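Lab visit notes – Kistance open day

Got in late, train, then the wrong gate. Bukamance is the old Kubíček yard and the signs still point you to the loading side. If you go next time: walk past the bike racks, second door, ring twice. Coffee is upstairs and runs out early.

Quick writeup before I forget it all. Not complete. I missed the first talk and had to leave before the panel.

What Kistance does, for people who weren't at the last meetup: they teach robot arms small assembly jobs by having a person show the job. No one types in positions. Either you grab the arm and push it through the motion yourself, or you sit at a desk and steer it with a second, smaller arm. Everything gets recorded and the recordings are used to train the thing. They have been at it since the Turnetti people moved in and put up money for the second room.

Janka Slanina ran our tour. Fast talker, good, didn't dumb it down. Group was too big for the room so I was at the back for the first stop and saw mostly jackets.

Stop one, hand guiding. Arm goes slack when you hold a button near the wrist, well not slack, it carries its own weight but lets you drag it. Heavier than I expected. Janka did a clean one, pick a peg, over, down, in. Then visitors got a turn. Mine was awful. I kept fighting it at the elbow and the peg went in crooked twice. She said everyone pushes from the wrong place at first, you want to hold low and let the rest follow. Third go was OK. They kept the bad ones too, labeled as bad. I asked what for and she said they do use them, some, but that it's an argument in the office every week.

The trouble with hand guiding is your hands. They are in the way, so the wrist camera sees fingers and sleeves that won't be there later when the arm is on its own. Also you get tired. Janka said after 46 demos in one sitting she starts cutting corners without noticing and the recordings get sloppy, so now they swap people well before that.

Stop two, remote. Much more my thing. Zuzana Ševčík was at the desk, small arm in her right hand, foot pedal for pause. Big arm across the room does what her hand does, with a tiny lag you stop noticing. She talked the whole time she was working, which I could not do. Her rule is slow near contact, fast everywhere else, and never correct in midair if you can back off and come in again. A back-off is something the robot can learn from, a wobble just teaches it to wobble. I wrote that down twice so I guess I liked it.

She doesn't look at the robot much. Watches the wrist view on the monitor, glances up only when something feels off. Reason being that if she uses information the robot won't have, the demo is a bit of a cheat. Took me a while to get that. Somebody asked couldn't you just put a screen in front of the arm so you can't peek, and yes, they tried, people got headaches.

Numbers, from the wall chart and from asking: up to 2000 demos for a hard task, 100 is enough for a simple pick and place to start looking sensible. Success on the peg job was 77 percent in December, counted over a full day with no one touching it. Janka was quick to say the peg job is the easy one. They did not show a number for the metal parts work and I didn't manage to ask.

That was stop three and the best bit. Round aluminum plate with a grid of threaded holes, sitting higher than the breadboard behind it, and the fingers working on a dark metal block right at the rim. Very little room in there. With the peg you can miss by a hair and the hole sort of guides you in. Metal on metal is less forgiving and Zuzana had her pedal foot going constantly – move, stop, look, move. My notes for this part are mostly underlining.
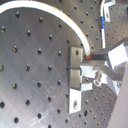

Page last changed: January 2020

The fingers are white plastic with screws you can get at from outside. Up against the block like that it is hard to tell where one piece of the gripper ends and the next starts, all that white washes out under the lights. I mentioned it to Zuzana and she said yes, white on white is a pain for her too when she's judging how far the finger has gone, so she goes by the dark block and the holes in the plate instead. The holes on the round plate are bigger and wider apart than the ones on the board behind, so you can see straight away which level you're looking at. Handy if you're steering from a monitor with no depth.

Plate is pretty scratched up, swirls all over. I like a place where the kit looks used.

Asked about forces. The small arm at the desk doesn't push back, so she can't feel contact, only see it. There is a version that does, she's tried it, says it's nicer for ten minutes and then her wrist hurts. They may go back to it. Depends on Turnetti I think, that part of the answer was a bit vauge.

Other stuff, no order:

Recording starts and stops on the pedal. She throws away a demo if she sneezes. Really.

Resetting the parts between demos takes longer than the demo. This came up at every stop. If you want to help these people, invent a way to put things back.

Different operators have different styles and it shows in what the robot does later. Janka claims she can tell from the approach whose recordings went in. Zuzana says she can't.

No student visits until they fix the second room's door. Email first, don't just turn up.

Missed the panel so if anyone has notes from it send them over, esp. the bit on hand guiding vs remote, I heard it got loud. Slides are suposed to go up on the Kistance page, will add the link when they do.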